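Přemysl Matoušek
Monday, June 17, 2024

Budget week for the robot arm project! I promised I'd post how we're planning the spend, so this is going to be a long one. Grab a coffee.

1/ The biggest change from last year: the arm is no longer the first line of the sheet. Glove kits come first, because hand demos are what we need most, and we can start on those at a plain conference table long before any arm gets delivered.

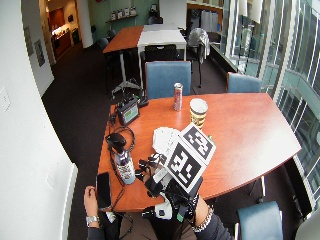
Fletano
We did it the other way around and our arm sat in its crate until August. Gloves first, yes please. Did you budget for spares?

2/ Yes, Fletano, and I'm so glad you asked! Two full kits plus one spare set of straps and cables. Cables are the thing I used to forget. Now they get their own row – $100 per kit, no arguing.

3/ Next row is hand-held grippers. I love these. You get gripper-style demos without tying up an arm, and the wide-angle view takes in a huge part of the room. We're asking for three.

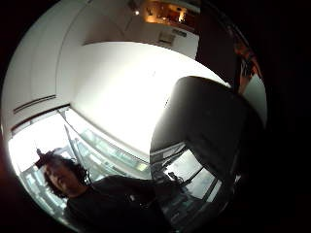 View from the gripper camera, windows and all.

4/ Quotes! Skukdale and Pravmont both sent theirs. Skukdale is cheaper up front, but Pravmont includes calibration and a replacement marker set, and once I added those to the Skukdale number the gap was tiny. Ask for the all-in price, always. I've got $1,679 set aside for mounts, markers and tripods, and I think it'll hold.

5/ The cheapest row in the whole sheet is objects to handle. Cans, bottles, a cup, a sheet of paper, a little green plastic thing. Please don't pay for a fancy object set before you've raided your own kitchen! 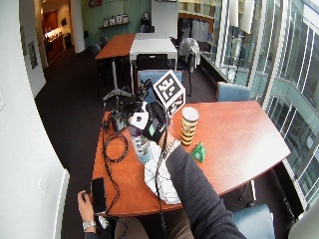 6/ What I'm leaving for the second round
The arm itself (yes, really), a second workstation, and more storage. Storage makes me nervous – we fill drives faster than I ever plan for – but Peñalver is lending us space through August, so it can wait.

7/ One more planning tip, and it's a dull one that I'm weirdly excited about. Put your hours in the sheet too. Setup, charging, checking the markers, throwing out bad takes. Last year I only counted the recording time and we were behind by the second week.

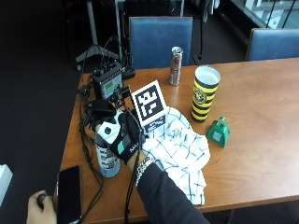
This time every recording hour has a setup hour next to it, and the plan looks slower on paper but I believe it a lot more. It also made the case for the second glove kit, so one person can get ready while the other records.

8/ Sheet goes in for approval on Friday. If you've bought from Pravmont before, tell me how long shipping took! I'll post the blank version of the sheet once I've cleaned up my messy notes in column F.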